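Subject: Re: [wordtoys] Loose tiles and a tray vs. a printed board

Replying to the digest, since I'm a day behind as usual.

> We switched over the whole early spelling corner to loose letter
> tiles and a plain tray and I would never go back. The children
> SEE the word being built. With the tiles colored red and blue
> they pick up vowels and consonants without being told. We bought
> the Kováčik set, 277 tiles, and it paid for itself in a month.
> I'd urge everyone on the list to throw out their printed boards.

I'm going to be the grump again. I like loose tiles. I have a drawer full of them. But there are three or four claims packed into that paragraph and I don't think they all stand up.

Take the color business first. In a lot of sets the colors follow no rule at all, or at least none I can find. The one I use has red consonants, blue consonants, red o's and blue o's. If a child is learning vowels from that, I would like to know how. If your Kováčik tiles are sorted properly by color, fine, say so, but then it's the sorting that is doing the teaching and you could get the same from two markers and a sheet of card. I've watched a kid at my table refuse a perfectly good letter because it was "the wrong red one." That was ten minutes gone.

Second, the tray. A plain board with no slots looks very clean and I understand the appeal. It also tells the child nothing about where the word ends. With a printed board there are three boxes and you fill three boxes. With a long tray you put down two letters and there's still a foot of bare wood waiting, and some kids will go on adding until they run out of wood. I have had "catttoob" defended to me as a real word.
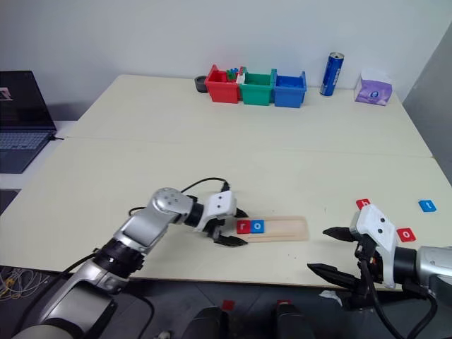 Urnby, March

A red r and a blue o on the left end of the tray, with b, t and another o still on the table. So what's the word? You could go on to "rob" or "rot" or "root" or even "robot" with exactly what's lying there, and an adult sees all four at once and thinks how rich. A five-year-old who has been told to "make a word" sees a lot of tray. And note that one o is red and the other is blue. Same letter. Please explain the vowel rule to me using those two.

I'm not saying throw the tray out. I'm saying somebody has to name the word first, or give a picture card, or at least put a strip of tape down where it stops. Once I started doing that the tray worked about as well as the board did. I can't honestly tell you it worked better. I kept notes for one term, 40 sessions, and the only clear difference was that I spent more time on my knees looking for tiles.

Third, "paid for itself in a month." In what? My last order from Nikeo was 50 spare tiles, mostly vowels, and they were a slightly different thickness from the old ones, so now they don't sit level in a row. Children notice this at once. A printed board has never needed a spare anything.

For what it's worth, the person who ran the Gimbridge swap table had a stack of printed boards going free last time, all in decent shape, presumably from people who had read messages like the one above. I took six.

If anyone has kept a real before-and-after, same kids, same word list, I would read it with interest. I'd also like to hear from anybody whose set does color the vowels consistently, and who makes it.

Still on 301 if anyone is calling the office about the lending box. Mornings only, before 11.

--
wordtoys list: plain text please, and trim your quotes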